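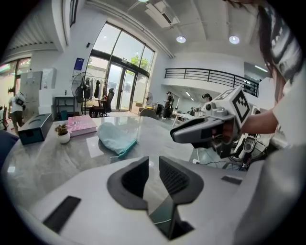

Grestberg, im Dezember

Batterieladegerät Tisitz 3 für klassische Motorräder mit 6- und 12-Volt-Bordnetz

Das Ladegerät Tisitz 3 ist für die Erhaltungsladung von Blei-Säure-Batterien in historischen und seltener bewegten Motorrädern bestimmt. Es wird von der Espinoza Fahrzeugtechnik in Grestberg gefertigt und ausschließlich über den eigenen Versand sowie über eingetragene Fachwerkstätten abgegeben. Die vorliegende Ausführung ersetzt das Modell Tisitz 2, dessen Fertigung eingestellt wurde. Ersatzteile für das Vorgängermodell bleiben bis auf Weiteres lieferbar.

Verwendungszweck

Motorräder, die über den Winter abgemeldet oder nur zu Ausstellungen bewegt werden, verlieren auch bei abgeklemmtem Verbraucher stetig an Ladung. Das Gerät überwacht die Klemmenspannung und lädt in kurzen Intervallen nach. Ein Ausbau der Batterie ist nicht erforderlich, sofern der Hersteller des Fahrzeugs die Ladung im eingebauten Zustand zulässt. Bei Fahrzeugen mit Gleichstromlichtmaschine und mechanischem Regler ist das Massekabel vor dem Anschluss abzuklemmen.

Das Gerät ist nicht für Lithium-Batterien geeignet. Tiefentladene Batterien werden erkannt und nicht geladen; in diesem Fall leuchtet die rote Anzeige dauerhaft.

Technische Angaben

Ladespannung: 6 V oder 12 V, umschaltbar
Ladestrom: 3 A, in der Erhaltungsphase abgesenkt
Batteriekapazität: bis 100 Ah
Länge des Ladekabels: 22 dm
Zulässige Umgebungstemperatur im Betrieb: bis 20 °C ohne Einschränkung, darüber mit vermindertem Ladestrom
Schutz gegen Verpolung und Kurzschluss: vorhanden
Montage: Wandhalter oder freie Aufstellung

Lieferumfang

Ladegerät mit fest angeschlossenem Netzkabel
Ladekabel mit isolierten Klemmen
Anschlussleitung mit Ringösen zur dauerhaften Befestigung an den Batteriepolen
Wandhalter mit Schrauben
Betriebsanleitung in deutscher Sprache

Die Anschlussleitung mit Ringösen kann am Fahrzeug verbleiben. Ihre Sicherung ist im Kabel untergebracht und von außen zugänglich. Für Fahrzeuge mit Pluspol an Masse — bei einigen britischen Baureihen die Regel — liegt der Anleitung ein gesondertes Anschlussblatt bei. Wir bitten, dieses vor der ersten Inbetriebnahme zu lesen.

Zubehör

Verlängerung für das Ladekabel, Steckverbindung spritzwassergeschützt
Adapter für Bordsteckdosen nach alter Norm
Schutzhülle Cliltine aus beschichtetem Gewebe
Säureprüfer mit Ersatzspindel

Der Adapter für Bordsteckdosen darf nur an Steckdosen verwendet werden, die unmittelbar mit der Batterie verbunden sind. Über das Zündschloss geschaltete Steckdosen sind ungeeignet.

Wartung und Prüfung

Das Gerät ist wartungsfrei. Die Klemmen sind bei sichtbarem Belag mit einer Messingbürste zu reinigen und anschließend mit Polfett zu behandeln. Das Gehäuse darf nur durch unsere Werkstatt geöffnet werden, andernfalls erlischt die Gewährleistung. Jedes Gerät wird vor der Auslieferung unter Last geprüft; das Prüfblatt liegt der Sendung bei und ist von Herrn Hafiz Purba, Leiter der Endprüfung, gezeichnet.

Bestellung und Versand

Bestellungen nehmen wir schriftlich entgegen. Bitte geben Sie Hersteller, Baujahr und Bordspannung des Fahrzeugs an, damit die passende Anschlussleitung beigelegt werden kann. Eine Abholung im Werk ist nach Absprache möglich. Die Rückgabe ungebrauchter Geräte richtet sich nach den gesetzlichen Bestimmungen.

Ansprechpartnerin für Werkstätten und Wiederverkäufer ist Frau Consuelo Ospina, Abteilung Vertrieb. Technische Anfragen zur Polung und zu älteren Bordnetzen beantwortet Frau Bindu Nadar. Altgeräte des Modells Tisitz 2 werden bei Neukauf unentgeltlich zurückgenommen, die Rücksendung ist vorab anzumelden.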